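Does the date on the jar mean anything? Household storage of ground spices and what we throw away

Project report, second-year Consumer Studies module
Submitted 5 Dec 2020

1. Why we chose this

Most advice on kitchen cupboards repeats the same claim: ground spices go off after six months, or a year, or two, depending on who is writing. We read a lot of this advice before starting and could not find much agreement in it. Most of it gave no source at all. Some of it was on pages that also sold spices, and we think that is worth bearing in mind when a page tells you to empty your rack every spring.

Our question was a narrow one. If ordinary people are given old and new ground spice in food, without being told which is which, can they tell, and do they mind? We did not set out to test safety. Dried spice that has stayed dry is mainly a question of flavour, and we left mould and pests to people with a laboratory.

We also wanted to look at how people decide. Our guess was that the printed date would do most of the work and the nose very little. We were partly wrong about that, as section 4 explains.

2. What other people have said

The leaflet handed out by the Sutitz housing association, where two of us live, tells tenants to replace ground spices every year. We wrote to ask where the figure came from. The reply said it had been in the previous leaflet. The Clolero shop chain prints a best-before date on its own jars, and its customer desk told us the date was "a guide to quality", then could not say what quality was being measured or by whom. Räsänen, the small importer that supplied our fresh samples, was more open and said that its dates are set long enough to keep shops happy.

None of this shows the advice is wrong. It does show that the advice is passed along from one place to the next with very little checking, and our own textbook is no better. It gives a table of storage times to the nearest month without a footnote.

We should add that smell does fade. The oils that give a spice its scent are lost to the air, and grinding speeds this up. We accept that. What we doubt is whether the loss is large enough, in a stew with onions and stock in it, for anyone at the table to care.

3. What we did

3.1 The survey

We put a short paper form through doors on the Sutitz estate in October and left a box for returns in the entrance hall of each block. We delivered 879 forms and got 115 back. That is a poor return, and the people who answer a form about spice jars are probably people who already have opinions about spice jars. We would not rest much on the survey alone.

The form asked where spices were kept, whether the person had thrown any away in the past year, and what had made them do it. It also asked them to go and find their oldest jar and copy down the date. Several people wrote that there was no date, or that it had rubbed off, and we counted these separately.
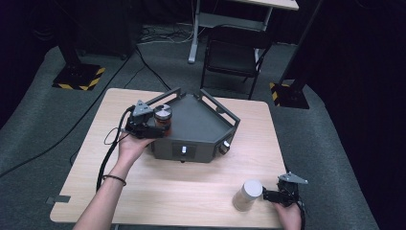

3.2 The tasting

For the tasting we used three spices: sweet paprika, ground cumin and ground cinnamon. The fresh samples came from Räsänen. The old ones were donated from cupboards, and we took only jars with a readable date at least two years past. Paprika went into a plain tomato soup, cumin into mashed chickpeas and cinnamon into rice pudding. Each dish was made in two pans from one batch of everything else, with the spice weighed on the same scales.

We had 8 tasters, all students from other courses. Each was given three cups of every dish, two the same and one different, and asked to pick the odd one out. Someone guessing blindly would be right a third of the time. The cups were numbered by a member of the group who then left the room, so the person handing them over did not know what was in them.

Each taster did this more than once, with water and plain bread in between. We ended up with 105 usable answers. Answers where the taster had seen two cups poured from the same jug were thrown out, and so was one whole round of rice pudding that had caught on the bottom of the pan.

After choosing, tasters were asked which they liked better. They were not told whether they had been right until the whole session was over.

4. What we found

4.1 The survey

The most common reason given for throwing a jar away was having a clear-out. The date came second and smell came third. We had expected the date to be well ahead, and it was not. People seem to keep old spices quite happily until they move house or paint the kitchen, and then bin the lot.

A fair number of replies named the state of the jar itself. People wrote about caked holes, sticky lids and powder that came out in lumps. One reply said simply "looked grubby". We had not put this down as a choice on the form, so everyone who mentioned it had to write it in by hand, and the real number may well be higher. It is a pity, as this may be the most useful thing the survey turned up. A jar shaken over a steaming pan takes in damp through the top each time, and that has nothing to do with the date on the label.

Storage was much as you would expect. The shelf next to the cooker was the favourite place, although all the advice we read is against it. People who kept their spices there did not report throwing away more than anyone else. We do not make much of this, with so few replies.
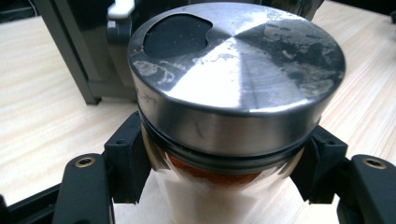
4.2 The tasting

Cinnamon first. Tasters did no better than guessing, and their remarks pointed in every direction. Two of them praised the old cinnamon for being stronger.

Cumin was a little better than guessing, but a run of luck could have produced the same result. When tasters did find the odd cup, they were split on which they preferred.

Paprika was the clear case. Tasters picked out the odd cup far more often than they should have by chance, and when they did they nearly always liked the fresh one more. Before anyone takes this as proof of the yearly clear-out, we have to admit to a fault in the method. Old paprika turns brown, and it made a browner soup. We had used white cups. Tasters were told to judge by taste, but they had eyes, and one wrote "this one is darker" in the comments box. We should have used lidded cups or a dim room. By the time we noticed there was not enough old paprika left to repeat the test.

So our strongest result is also the one we trust least.

5. What might be wrong with all this

The tasters were young and some of them told us they rarely cook with spices at all. An experienced cook might do much better. On the other hand, the advice is aimed at the general public, and our tasters are nearer to that than a panel of chefs would be.

Our old spices came from different homes and different brands, so in each test we were comparing age and brand together. A good old cumin may simply beat a dull new one. The proper way round this would be to buy one batch, test it, put it away for two years and test it again, and the module lasts one term.

The dishes were strongly flavoured. Cinnamon on buttered toast might give a different answer from cinnamon in a sweet pudding. We picked dishes that people told us they really make, and we would defend that, but it does tilt things in favour of finding no difference.

Lastly, we began this work doubtful about the advice and we have ended it doubtful. A reader is entitled to wonder whether we would have noticed the white cups so late if the paprika had gone the other way.

6. Cost

We worked out what a household would spend by following the Sutitz leaflet to the letter, using Clolero shelf prices for the ten spices named most often in the survey. The full table is in Appendix B. The yearly sum is small for one home. It is less small for the tenants the leaflet is written for, and the leaflet does not mention buying smaller amounts, which would deal with most of the problem. The Clokel market stall sells ground spice loose by the spoonful and was cheaper than Clolero for seven of the ten.

7. What we would suggest

We would not tell anyone to keep a spice for ever. We would ask the association to take the one-year rule out of its leaflet until somebody can say where it came from. In its place we would put two plain lines: smell it before you use it, and spoon it out away from the steam. The second is our own view, drawn from the written-in replies, and we have not tested it.

If another group takes this on, we would ask them to drop cinnamon, repeat the paprika with covered cups and add a round in which tasters are told a false age for the sample. We suspect that a jar said to be five years old will taste stale whatever is in it – but that is only a suspicion, and we have complained enough about other people's.

Appendix A: survey form
Appendix B: shelf prices used in section 6
Appendix C: tasting sheets, with rejected rounds marked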